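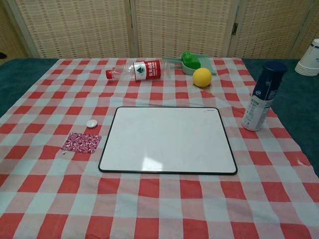

**Stavivby** is a table-clearing robot built in a shared workshop by Refilwe Lekota and Iona Hepburn. It sorts household articles on a covered table and moves them one at a time to a tray. The arm has 2 joints driven by Proltach motors and a wrist added in July by Busisiwe Xaba. Its control program, Lekach, was written for the project and is kept in the workshop's shared files.

## Trials

The builders recorded 1,000 attempted lifts, of which 986 were completed. Each trial was limited to 45 seconds.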